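Häufige Fragen zum Pfand und zur Rückgabe
Getränkemarkt Brivden, Stand Februar

Welche Flaschen nehmt ihr an?
Alles, was wir auch verkaufen. Glas und PET, Mehrweg und Einweg. Ausländische Flaschen ohne Pfandzeichen leider nicht, auch nicht "ausnahmsweise".

Wie viel Pfand gibts worauf?
Bierflasche mit Kronkorken 8 Cent. Viele andere Mehrwegflaschen 15 Cent, Einweg mit Pfandlogo 25 Cent. Leerer Kasten 1,50 Euro, Flaschen kommen extra dazu.

Muss der Deckel drauf sein?
Nein. Bei PET aber gern, sonst tropft es im Automaten.

Automat nimmt meine Flasche nicht. Was nun?
Etikett glattstreichen, nochmal einlegen, Boden zuerst. Klappt immer noch nicht: Klingel rechts drücken, wir machen das dann von Hand. Zerdrückte Dosen bitte gleich an die Kasse, die frisst er nie.

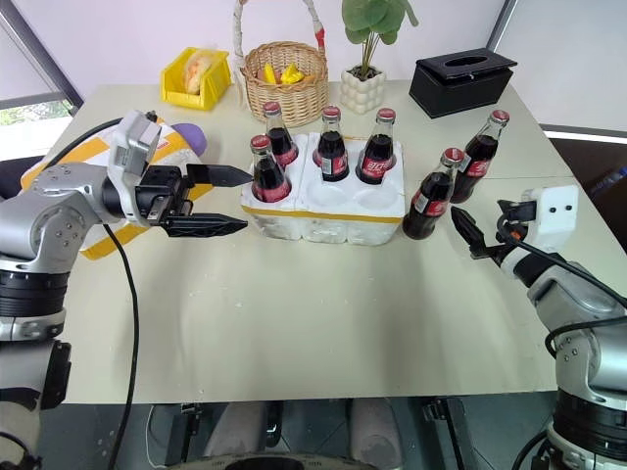
Einzelne Glasflaschen ohne Kasten gehen auch, kein Problem. Nur bei mehr als 40 Stück bitte vorher kurz anrufen, sonst staut es sich hinten.

Wie lange gilt der Pfandbon?
Drei Jahre zum Jahresende. Thermopapier bleicht aber aus, also lieber bald einlösen. Unleserliche Bons können wir nicht auszahlen.

Kann ich den Bon auch in der Filiale Westby einlösen?
Noch nicht. Die Kassen sind nicht verbunden, kommt hofentlich mit der Umstellung auf Tellelico.

Wir hatten ein Vereinsfest, holt ihr das Leergut ab?
Ja, ab 30 Kästen. Umkreis Stadtgebiet, Termin über Comfort Kpodo, am besten vormittags vor 11 Uhr. Bitte sortiert hinstellen, gemischte Kästen dauern ewig und kosten extra.

Was ist mit Scherben?
Kein Pfand, Glas zum Container. Bitte nicht in den Kasten zurück stecken, da hat sich schon jemand geschniten.

Spendenbox am Automaten?
Bon einfach einwerfen. Geht komplett an den Jugendtreff Ofori.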